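最終更新:1月

小花柄の壁紙、狭い部屋に三面貼るのはやりすぎ?
投稿:みずたま 21:40

作業部屋の壁紙で迷い続けてます。薄いグレー地に青灰色の小花が散ってるタイプがどうしても好きで、左右と奥の三面ぜんぶ貼りたいんですよね。夫には「落ち着かない」と言われました。候補はNeaguの1m279円のと、Tusixの10m巻き2689円の。経験者いませんか~!

kabe_neko
うちは洗面所に三面貼りました! 小さい柄なら遠目にはほぼ無地に見えるので、私は全然うるさく感じないです。むしろ一面だけのほうが「ここ頑張りました」感が出ちゃって苦手(笑)

とんび
私は反対派。柄そのものより継ぎ目ですよ。小花は少しずれても平気って聞いて貼ったら、角のところで花が半分になってて毎日目に入る……。三面なら角が二つ増えるので覚悟がいります。

みずたま(投稿者)
角かあ、そこは考えてなかったです。天板はグレーと白のマーブルにするつもりで、壁も台もグレー系だとぼんやりしちゃうかなっていうのも心配で。

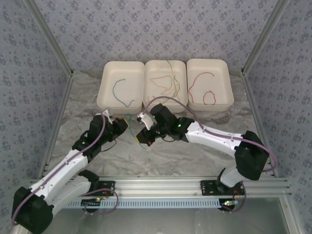
あと床は今の濃い茶色のまま変えません。予算は壁だけで7千円以内に収めたい!

kabe_neko
マーブルと小花、私は好きな組み合わせです。柄の大きさが違えばけんかしないと思うなあ。

Laurențiu Ursu
日本に住んで長いですが、実家の台所がまさに全面小花柄でした。母は100年前からこの柄だと言い張っていました(笑)。子どもの頃は嫌でしたが、今は懐かしいです。糊はCurkexのを使いましたが、乾くのが早すぎて一人作業には向きません。

とんび
え、Curkexは私は逆に遅いと思いました。冬だったからかも。下地がざらざらならFladentのパテで先に平らにしたほうがいいです。そこをサボると薄い色は影が出ます。

みずたま(投稿者)
パテ、正直サボる気でした……。買います。あとTusixのほうは柄合わせで捨てる分ってどれくらい出ますか?

とんび
柄のリピート次第。私は一巻き余分に買ってちょうどでした。足りなくなって買い足すと色が微妙に違うことがあるので、最初にまとめて買ってください。

kabe_neko
余らないと思うけど、余ったら引き出しの底に敷くとかわいいですよ。

みずたま(投稿者)
引き出し! それやりたいです。とりあえずサンプルを両方取り寄せて、夜の電気の下でも見てから決めますね。夫はまだ渋い顔してます。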